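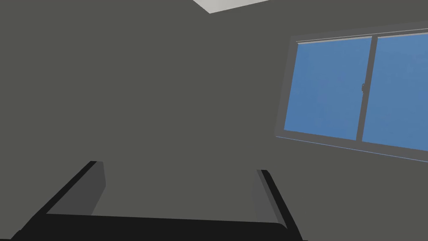 In Praise of the Boring Example

There is a window in the simulator we use at Plomell, and I have now looked at it longer than I have looked at some of my relatives. It has two panes, a gray frame and a tiny latch in the middle. Past the glass is blue. Just blue, without a tree or a cloud to its name. Somewhere in my first month I caught myself wondering what the weather was like out there.

My job is gathering examples for a learning system. This sounds grander at parties than it is in the chair. A policy learns to move an arm by studying a great many recordings of an arm being moved, and somebody has to make the recordings, watch them, keep the good ones and throw out the bad ones. The argument I want to have is over what "bad" means, because I think my trade has picked a definition that flatters us.

The usual definition goes like this. A good example is one where something happens. The gripper goes to the thing, closes on the thing, puts the thing where it belongs. Anything else is dead air. We trim it off the front, we trim it off the back, and if there's enough of it in the middle we drop the whole episode and feel tidy.

I was a keen trimmer. In September I went through a batch of 439 episodes for a project called Pirklow and cut 304 of them down or out entirely. I was proud of that. The survivors were gorgeous. Every one began with the arm already on its way somewhere and ended at the moment of triumph, like a movie made entirely of last scenes.

The policy we trained on it was a little like a guest who only knows how to arrive at dessert. Started close to the goal, it was charming. Started anywhere else, say with the wrist tipped back toward the ceiling, it had no opinion at all, and an arm with no opinion will drift until something stops it. I watched it do this for most of an afternoon. It had never seen a plain stretch of wall, you see. I had thrown away all the wall.

Fletcher Ngata, who runs the recording side and has far more patience than I do, had been saying this for a while in his mild way. His view is that a system learns what you show it and is helpless in front of what you were too embarrassed to show it. I'd nodded along. I nod along to a lot of things before lunch.

So I went back to the discard folder, which I recommend to anyone who feels too sure of their own taste. Frame after frame from the wrist, fingers wide open, nothing between them, and behind them that gray wall with a sliver of ceiling on top. As cinema, it is hard to defend. As evidence of what the world looks like from an arm in an awkward position, it was exactly what we didn't have.

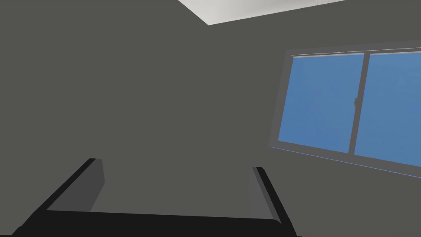 Wrist view in the simulator: gripper open, wall, window, and the latch I could draw from memory.

The case against me is a fair one, and I'll make it properly. Storage costs money. So does training time. If you keep every idle second, the system may learn mostly to be idle, and I have met that policy too. We trained it by accident for Riedl, a smaller job, on raw recordings I hadn't touched at all. It held perfectly still with enormous confidence. Ask it to do anything and it would consider the matter until the clock ran out. I have worked with people like that, but they at least got up for coffee.

There's a subtler objection, which is that a simulated wall is not much of a wall. It has no scuffs and no switch plate. Forty pictures of it are hardly richer than one. A colleague who came to us from Busisier, where they recorded in real rooms, finds our wall funny and tells me so. She's right that we ought to vary the place a bit. Change the gray, hang something on it, put a cloud out there for pity's sake. But that's an argument for better boring examples, and I'm happy to lose to it.

What I object to is the habit of judging a recording by whether it would impress a visitor. We pick clips for the demo reel and then, without noticing, we pick clips for the training set with the same eye. They are different jobs. A reel is supposed to hide the part where the arm is looking at nothing much. A training set has to include it, along with the way back from it.

The way back is the important half. An open gripper staring at a wall teaches very little by itself. An open gripper staring at a wall, followed by the turn that brings the work into view again, teaches a great deal, and that turn is precisely the piece I used to cut, because it looked like dithering. Our current rule is that a dull stretch stays if it leads somewhere, and gets shortened if it just sits. Around 900 episodes have gone through under that rule. I still argue with it at the margins. Fletcher wants a longer leash on the sitting, and I want a shorter one, and we settle these things one clip at a time, usually late in the day, when neither of us is at our most persuasive.

I'd also like the people who write up this kind of work to say what they threw away. They'll give you the number of examples they kept, to the last digit, and then go quiet about the rest. I'd trade a page of results for one honest paragraph on the discard folder. Mine would begin with a window.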